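Open day at Harkitz, Prodadthorpe: a quick look at the Henare teaching kit

Back from Prodadthorpe, typing this up before it goes out of my head. Harkitz open their unit to outside people twice a year and the May one was mostly given over to Henare, the arm-and-table kit they want to lease to colleges and small workshops. We're after something for the Dorbridge training room, so that was my reason for going. Doors at ten, coffee in the corridor, then straight through to the demo tables. 23 of us on the list, split into groups.

What you get in the Henare lease: arm, gripper, white table with fixing holes, control computer, the teaching software and a box of toy kitchen stuff. The kitchen stuff sounds silly until you see a session. Colander, plate, mug, ketchup bottle, bits of fruit. All different shapes, all a different kind of awkward for a gripper, and cheap to replace if a student crushes one. You guide the arm through a job, repeat it a few times with things moved about, then the software has a go by itself.

Our group watched tidying jobs first. Pick up, move, put down. Slower than I'd pictured, and quieter. You can hold a conversation next to it.

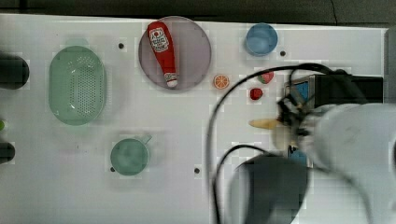

The cabling question

Asked straight away about the cables as they loop out over the table from the wrist end and I could see our lot snagging them within a week. Answer was that there's a sleeve kit, it's extra, and most customers end up buying it. Should be in the price if you ask me. The demo tables didn't have it fitted, so no idea how tidy it looks.

Other things asked in our group:

Does it need guarding? Depends on your own risk assessment. They'll send a template but they won't sign it off for you.

Can you use your own objects? Yes, anything under the weight limit. The one catch is that very shiny things confuse the cameras.

How long to set up? 40 minutes if the table is already level. Floor at Dorbridge is not level so call it a morning.

Table layout

The layout is half the lesson, apparently. Small round stuff kept together (orange slice, strawberry, tomato), the pans and pots over on the other side, toaster oven at the far end. The oven makes a proper target with its handle and two knobs, and the little cream animal on top is there for pick-and-place practice. Layout cards come with the kit, five to start with, and you can print more. I'd want blank ones too. Ours would be covered in tea by the second week.

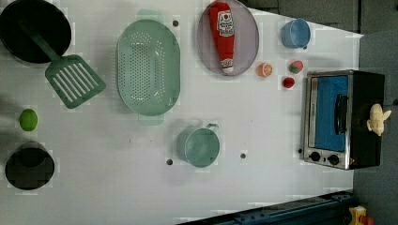 Words: Elis Gwilliam
Dorbridge training room, visits page

Second half was hands on. I had a turn at guiding the arm, so did Intan Tuhumury who'd come over on the same train. It's lighter than it looks. You hold it near the wrist, press the button, and it goes slack enough to push about with one hand. Intan is left handed and found the button in a daft place. Worth noting, we get plenty of left handers.

Harder jobs after that. The toy banana was the one everybody wanted. Curved, a bit slippery, and the fingers need to come down at the right angle or it rolls. My first attempt rolled. So did my second. The staff member running the table just put it back each time and didn't say anything, which I apreciated.

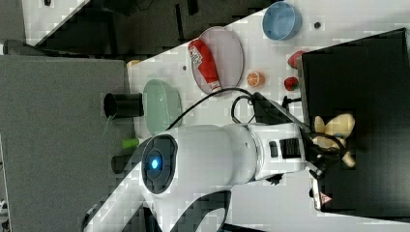
Status light on the joint is handy, blue for ready, and you can see it from the back of a room. Emergency stop is on a lead and sits wherever you want it. I'd fix ours down or it'll get kicked under a bench.

Software is fine. Plain screens, big buttons, one menu I couldn't find my way back out of. Recordings save to the control computer and can be played back next to each other so a student can compare a good run with a bad one. That is the bit I'd pay for. Export is a seperate licence, see above about the cable sleeves.

Then the oven table to finish with. Most of the talk here was about reach, as the arm has to fold round on itself to work close in on that side. You learn quickly to move the oven and leave the arm where it is. 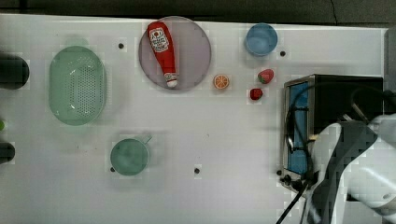

The arm working side of the Henare table, toaster oven on the right.

Costs. Nobody had a printed price list. I was told the lease is monthly with a minimum term, and the five-day training course is on top unless you sign up before the autumn. I've asked for it in writing. Nothing yet.

Would I have one? Yes, probably, with the sleeves thrown in and someone out to look at our floor first. Two students per table at most, any more and they're just watching.

Getting there: bus from the station stops right outside, last one back is 17.10. Parking full by half nine. Bring your own lunch, the van only did bacon. Next open day is a Saturday, names to Intan if you want to go.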